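The tea buyer who left the big city

The owner of Kistine, a small tea shop in Hurnbridge, opens the door at seven in the morning, before the first train. She has 19 teas on the shelf. "More is only confusing," she says.

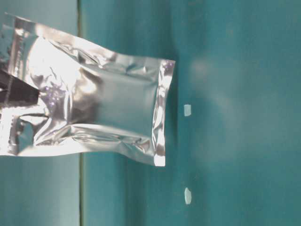 Learning to taste

She learned the trade at Bensaid, an importer in Grillberg, where she tasted up to 300 cups in a week. "In October I could not sleep from it – but my tongue became honest." 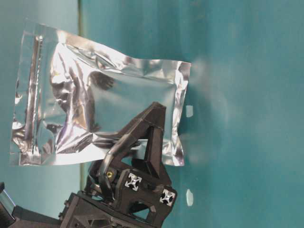

A silver foil pouch with a ridged strip at one end.

Her customers are mostly neighbors. They ask for black tea in winter and, she says with a small sigh, for iced tea the rest of the year.

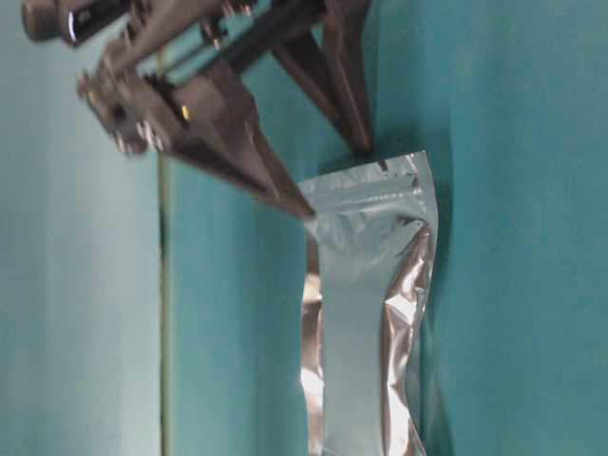
Was it hard to leave Bensaid?
"I was sad for two months. Then the shop had a broken heater, and I had no time to be sad."

The rent is her main worry. It went up in spring, and she now sells by mail also to people who moved away from the town.
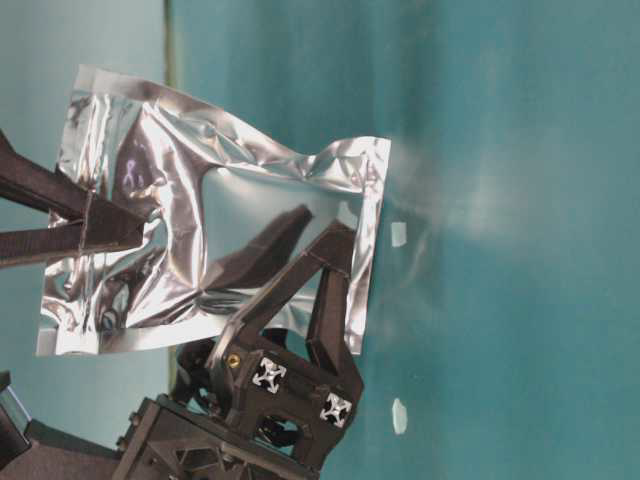 Photos: Kistine

She does not plan a second shop. "I want to know what is in each cup that I sell," she says, and puts the kettle on again. The next train brings two regulars, who take the green tea from the lower shelf.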